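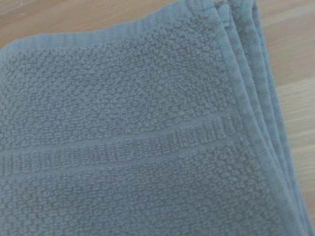

Folded bath towel, gray-blue, on light wood.

Bindside Terms: data card
Version 2, 8 August 2019
Maintainer: Peninah Rotich

Summary
Bindside Terms is a word list for household linen as it appears in shop catalogs and hotel stock sheets. It holds 2,850 entries in a single tab-separated file, encoded as UTF-8.

Fields
id: integer, stable between versions
term: as printed in the source, lower case
head: normalized form
class: one of bath, bed, table, kitchen, other
source: catalog code, see sources.tsv
note: free text, often blank

Sources
176 printed catalogs from the Ditesholm collection, typed in by Nithin Bangera and Latrice Strickland. Trade names were dropped. Sizes were kept only where they form part of the term ("twin sheet").

Changes since version 1
Added 72 table terms. Merged "washcloth" and "wash cloth" under one head. The class "floor" is gone; bath mats are now in bath and all other rugs were removed.

Known problems
Up to 70 entries have a wrong source code, mostly in the kitchen class. Plurals are not handled the same way in bed and table. Line endings are CRLF in sources.tsv and LF everywhere else.

Corrections
Send the id and the proposed value to Peninah Rotich. Ids of deleted entries are not reused.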